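Stotside Household Terms

Version 3, updated 3/3/19

A word list of over 3000 household terms in English, with plain definitions and spelling variants. It was put together for people who write store listings, moving inventories and insurance forms, and who need the same thing called by the same name every time.

Contents

terms.csv holds one term per row. groups.csv maps each term to one of 64 groups, such as bedding, storage or kitchen tools. notes.txt lists spellings we merged. 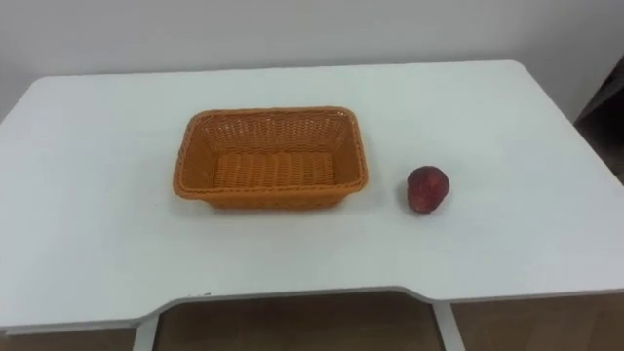
Photo: Hafþór Laxdal

Terms are lower case and singular unless the word is only used in the plural (scissors, tongs). "Basket" is filed under storage, with "woven basket" as a child term. Brand names were removed in October, apart from 9 that have become common words.

Known problems

Regional words are thin outside the US. The garden group overlaps with tools and will be split in the next version. A few definitions still point to terms that were dropped.

Use

Free to copy and change with credit to Stotside. The Fasura importer reads terms.csv as is. For older spreadsheets, save as UTF-8 first or the accents will break.

Send corrections to Hafþór Laxdal with the row number and the new text.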